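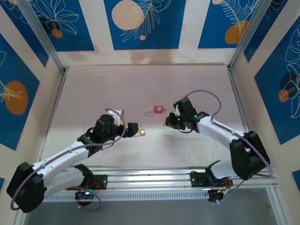 Plirkbridge Robotics Club Forum > Student Projects > Two-arm padlock task

gikis_build
Posted Monday, July 17, 2023
We're the summer group doing the padlock project. One arm has to hold the lock, the other has to bring the key and put it in. We teleoperate both arms, record the runs, and train on the recordings. The class showcase wants 50 clean runs on video and our training set is at 204 episodes. My partner says that's enough. I say we need more variety in where the lock starts. Looking for opinions before we spend another week recording.

torque_limit
What does it do when it fails? That matters more than the episode count.

gikis_build
Mostly the key comes in at a bad angle and hits the face of the lock. Sometimes the arms get too close and we have to stop the run. 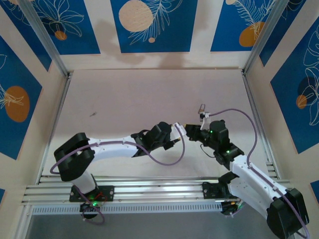 We put a minimum distance between the wrists in the software, but if it's set too high the key never reaches the keyway. Right now we have it set low and one of us keeps a hand on the stop button.

oldbenchvise
I'd leave the arms alone and fix the lock. Clamp it to the table. You're making one arm do the job of a two dollar vise.

torque_limit
Disagree. The project is two arms working together. If you clamp the lock you have a one-arm project and the Pritchard rubric marks you down for it. We lost points for the same thing in January.

oldbenchvise
Fair, but a one-arm project that works beats a two-arm project that doesn't. I've judged a few of these.

gikis_build
We talked about clamping and decided against it. Changing the start position seems like the better bet. We've been setting the lock down between the grippers and moving it a little each time.

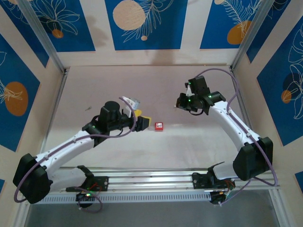 Small red object on the table between the two arms.

kulta_team
We did a cabinet latch on Team Kulta with the same kind of setup. Our first set was more than 1,000 episodes and it was worse than the second set, which was much smaller. In the first one we had four drivers and everybody approached the latch differently. Pick one way to do it and have everyone drive it that way. Then vary the start positions.

torque_limit
Agree on the drivers. I'd also throw out any episode with a long pause in it. The policy learns to pause.

oldbenchvise
I wouldn't throw them out. Trim them. You worked for that data.

gikis_build
Trimming sounds OK. We have 18 with long pauses, so I'll trim those and retrain tonight before we record anything new.

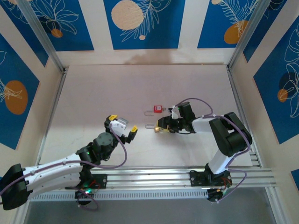
newbie_rowan
Which do you teach first, grabbing the key or lining it up with the lock?

kulta_team
Lining it up. Start the run with the key already in the gripper and get the insertion working, then add the pickup once that part is steady.

oldbenchvise
I'd do it the other way around. If the grip is different every time, your alignment practice doesn't carry over.

gikis_build
We'll try it kulta_team's way first. I'll post the numbers after the retrain.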